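Section 4. Placing and Starting the Clunard 320 Water Softener

Read this section through before cutting any pipe. It covers the choice of location, preparation of the floor, connection of the bypass valve, filling of the brine tank, and the first regeneration. Programming for households with iron in the supply is in Section 6. Drain line routing for basements without a floor drain is in Section 7.

4.1 Choosing a location

Place the softener where the main supply line enters the building, after the pressure tank (if there is one) and before the water heater. Outdoor faucets used for watering should branch off ahead of the softener. So should any faucet intended to supply untreated water for drinking or for house plants.

The location must have:

A level floor able to carry the full weight of the unit with water and salt. The brine tank holds 216 pounds of salt when filled to the line.

A grounded electrical outlet that is not controlled by a wall switch. The control head loses its clock setting in a long outage, and an outlet on a switch will cause the same fault every time somebody turns off the light.

A drain within 30 feet of the control head.

Room above the brine tank to lift the lid fully and pour from a bag.

CAUTION: Do not install the softener where it may freeze. Frost damage to the resin tank, the control head, or the brine line is not covered by the warranty.

CAUTION: Do not connect the softener to the hot water line. Hot water destroys the resin and can soften the riser tube.

4.2 Fittings and seals

Every push-in fitting on the Clunard 320 seals on a ring. The seal is made by the ring alone. Thread tape and pipe compound are used only on the threaded adapters on the house side of the bypass valve, never on a push-in fitting.

Before joining a push-in fitting:

1. Check that the ring is seated in its groove all the way around, without a twist.

2. Wipe the ring and the bore it enters with a clean cloth. A single grain of sand is enough to start a drip.

3. Apply a thin film of the silicone grease supplied in the hardware bag. Do not use petroleum jelly or cooking oil. Both swell the ring.

4. Push the parts together squarely until the shoulder meets the face. Fit the clip. Pull back on the joint to confirm that the clip has caught.

NOTE: A ring that has been nicked must be replaced. Turning it over in the groove does not restore the seal.

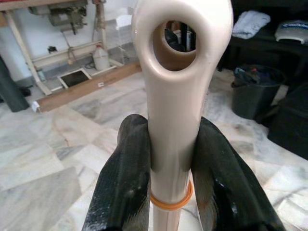

Vullside, September

The paragraphs from here to the end of 4.3 replace those printed in the first issue. The change concerns the order in which the bypass valve and the drain line are connected. Installers working from the earlier sheet should discard it.

4.3 Connecting the bypass valve and drain line

The bypass valve is shipped in the service position. Turn both handles to BYPASS before beginning.

1. Shut off the main water supply. Open the lowest faucet in the building and one faucet on the top floor, and let the lines drain down.

2. Turn off the water heater at its breaker or gas control.

3. Connect the drain line to the elbow on the left side of the control head. Run it to the drain without kinks and without any shutoff valve along its length.

4. Secure the free end of the drain line so that it cannot whip when flow starts. Leave an air gap between the end of the line and the flood level of the drain. Do not push the line down into the drain opening.

5. Cut the supply pipe and fit the adapters. Where copper pipe is used, solder the adapters before they are brought near the valve body, and allow them to cool.

6. Push the adapters into the bypass valve and fit the clips. The arrow on the valve marked IN must face the incoming supply. An installation with the flow reversed will force resin into the house plumbing.

7. Where metal pipe has been cut, fit the ground strap across the gap. The pipe may be serving as the electrical ground for the building.

8. Restore the main supply slowly with the valve still at BYPASS. Check each joint.

NOTE: Danish Satti of the Hayashi service desk has asked that installers record the incoming pressure on the label inside the control head cover at this point. The reading is the first thing the desk will ask for on a service call.

If the incoming pressure is above the limit on the rating plate, fit a pressure reducing valve ahead of the softener. Test in the evening as well as during the day. Municipal pressure commonly rises at night when demand falls.

4.4 Preparing the floor

The brine tank rests on a flat base. Grit trapped under the base acts as a pressure point and may crack the tank in time, particularly on hard surfaces such as concrete, stone, or tile.

1. Mark the footprint of both tanks on the floor with chalk or low-tack tape.

2. Sweep the area dry. Use a soft broom and a dustpan, and clear pipe filings and solder beads as well as dust. Do not use a wet mop at this stage. Filings left in mop water will leave rust spots on light-colored grout.

3. Check the floor with a level in both directions. Correct any slope with a sheet of exterior-grade plywood cut to the full footprint and shimmed from beneath. Do not put shims directly under a tank.

4. Lower the tanks into place. Do not drag the brine tank once salt has been added. 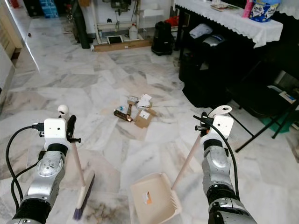 Clunard 320 Owner's Guide, Issue 2, page 30

Polished stone and glazed tile are slippery when salt dust or brine is present. Place a rubber mat in front of the brine tank, at the point where the user stands to pour salt. The mat must not extend under the tank.

Brine left standing on marble or limestone will dull the surface. Rinse spills with plain water and dry with a towel. Do not use vinegar or any descaling product on these floors.

4.5 Filling the brine tank

1. Remove the lid. Confirm that the cap of the brine well is in place, so that salt cannot fall in around the float.

2. Raise the float by hand and let it drop. It must move freely. If it catches, loosen the retaining nut at the side of the tank and straighten the float rod.

3. Connect the brine line to the control head. Push the insert into the end of the tubing before tightening the nut. A missing insert allows air into the line, and the unit will fail to draw brine even though no leak can be seen.

4. Connect the overflow elbow at the rear of the tank to its own length of tubing, and run it to the drain. The overflow is a gravity drain. It must slope down for its whole length and must not be joined to the drain line from the control head.

5. Pour in water until it covers the grid at the bottom of the tank.

6. Add pellet or solar salt to the fill line. Vanis pellets are suitable. Block salt, rock salt, and ice-melting salt are not suitable.

NOTE: In humid locations keep the salt level at half the fill line. A full tank that stands for months in damp air tends to form a hard crust, or bridge, with a hollow space beneath. To break a bridge, push down gently with a broom handle. Do not strike the outside of the tank.

4.6 First regeneration

1. Plug in the power supply. Set the time of day with the UP and DOWN keys. The display shows PM for hours after noon.

2. Enter the hardness of the supply in grains per gallon, taken from a water test or from the water utility.

3. Turn the inlet handle of the bypass valve slowly to a partly open position. Wait until the sound of moving air stops, then open it fully. Opening the valve quickly can damage the resin bed.

4. Turn the outlet handle to SERVICE.

5. Press and hold REGEN until the motor starts. Watch the drain line during backwash. Slight discoloration of the water is normal on a new unit. Beads in the water are not normal; turn both handles to BYPASS and see Section 9.

6. When the display returns to the time of day, run cold water at the faucet nearest the softener until it is clear. Then turn the water heater back on.

Later regenerations start at 2 a.m. unless another hour is set. Water used during regeneration is untreated. Homes with two softeners on one drain must set them to different hours.

Hot water will remain hard until the contents of the water heater have been used and replaced.

4.7 Record

Enter the serial number, hardness setting, and incoming pressure on the card at the back of this guide. Send the lower half to Clunard, attention Hertta Hämäläinen, Installation Records. Keep the upper half with the unit.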